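Grallex opens its Brurkcombe workshop for a day of robot table-setting

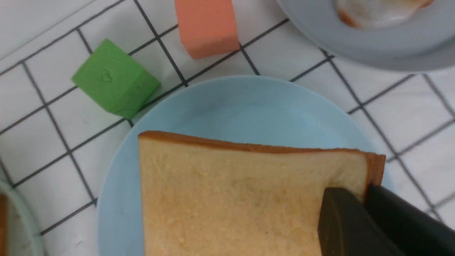 BRURKCOMBE, May 2020 — I've wanted to throw our doors open for ages, and we're finally doing it! I'm Valentin Ferrand, I run the demo floor at Grallex, and I'd love for you to come see what our robot arm has been up to with breakfast.

The program is called Dorkier, and its whole job is moving food and small objects between plates on a tiled table. Bread is my favorite part. It's soft, it tears, it squashes if you look at it wrong, and I have personally eaten a lot of the rejects (toasted, with butter, no complaints). We'll run bread all day, then switch to foam blocks whenever we need a fresh loaf.

Doors open at 10 in the Abubakari building, first floor, and there's room for 40 visitors at a time. You can stand right by the table, ask the operators anything you like, and have a turn choosing which plate the arm goes for next. Kids are very welcome — mine have already picked their spots.

We've logged 789 practice runs so far, and yes, I'll happily talk about the bad ones too. If you're press and want a quiet half hour with the team before the crowd comes in, tell us when you sign up and we'll save you a slot.

Entry is free. Sign up at the Grallex front desk or call extension 116 and ask for Valentin.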